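Why Does Shiny Metal Have a Bright White Spot?
Reading time: 2 minutes

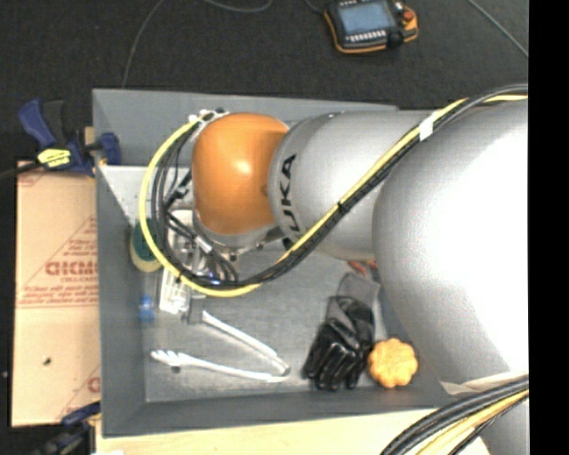 A bright highlight on smooth, silver-gray metal.

Take a clean spoon and hold it near a lamp. Somewhere on the spoon you will find a small, very bright spot. Now move your head slowly to one side. The spot moves too! It slides along the metal as if it wants to follow you.

This spot is called a highlight. It is not painted on the spoon. It is a small picture of the lamp.

How does light bounce?

Light travels in straight lines. When it meets a smooth thing, it bounces away like a ball from a wall. If you throw a ball straight at the wall, it comes straight back. If you throw it from the side, it goes off to the other side. Light follows the same rule, and scientists call this reflection.

A flat mirror sends all the light away in a neat order, so you can see your whole face in it. A round thing is different. Every part of it is turned in another direction, and only a little part is turned in the right way to send the lamp's light into your eye. That little part looks white and bright.

Why is paper not shiny?

Paper feels smooth to your finger, but under a microscope it is full of tiny hills and threads. The light hits them and bounces away to all sides. Some of it reaches your eye from each place on the paper, so the paper looks equally bright everywhere. We say that paper is matte.

When I was a child in Pliststead, my grandmother had a box with 144 old buttons. I liked to sort them into shiny ones and matte ones. The difficult ones were in between, with a wide, soft highlight and no sharp edge. Their surface was only a little bit rough.

Try it yourself

You need an apple, a lamp and a piece of kitchen paper.

Put the apple around 15 inches from the lamp and look for the highlight. Rub the apple with the kitchen paper and look again. Is the spot sharper now? Next, breathe on the apple. The tiny drops of water make the skin rough for a moment, and the spot becomes cloudy. Wait, and watch it come back.

Painters know highlights very well. With one small touch of white paint, they can make a flat gray circle look like a metal ball.

Written by Hoi-yan Choi

Comments

My son is 8 and he did this with every apple in the house.

Does it work with a plum? We had no apples.

We tried 2 lamps and got two spots!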